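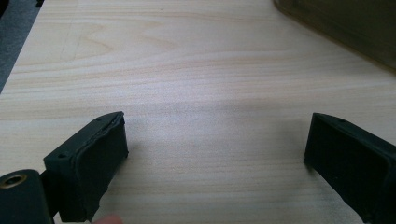 4. Recording Your First Examples

You've charged the Zudik hand gripper and paired it with the Brenum recorder, so now comes the fun part! Everything the learning system will ever know about your task comes from the recordings you make in this section.

4.1 Before you start

1. Clear the part of the table you plan to work on. A plain wooden top is fine, grain and all.
2. Hold the gripper a little above the surface with the fingers open. Check the live view: both fingers should come in from the bottom corners with bare table between them.
3. Look along the bottom edge of the view. A fingertip showing there is OK, but your hand should not hide the gap between the fingers.
4. Squeeze and release the trigger three times. The fingers should close and open smoothly.

Note: A soft shadow between the fingers is normal under room light. Leave it in. The system copes with shadows very well once it has met a few.

Caution: Keep your free hand away from the fingers while you squeeze. The pad grips harder than you'd guess.

4.2 Recording

1. Start with open fingers and nothing between them. Press Record and hold still until the light turns green.
2. Place the object with your free hand, then pull that hand fully out of view.
3. Reach, grip, lift and set down at your normal speed – no slow motion needed.
4. Open the fingers, back away and press Record again to stop.
5. Move the object to a new spot and repeat.

Aim for 200 recordings per task. That sounds like a lot, but you'll find a rhythm fast, and a set of 16 goes by before your coffee cools. Lilla Szűcs made 446 in the Sibiya trial, and her set is still the one we love to show new users.

Note: Keep your fumbles! A missed grip followed by a good one teaches the system how to recover. Delete a recording only if you stopped partway through.

4.3 Saving

1. Dock the gripper and choose Send to Hilico.
2. Wait for the check mark before undocking. The recorder holds up to 4000 clips, so sending once a day is plenty.

If a clip shows a yellow flag, open it and see section 6.2.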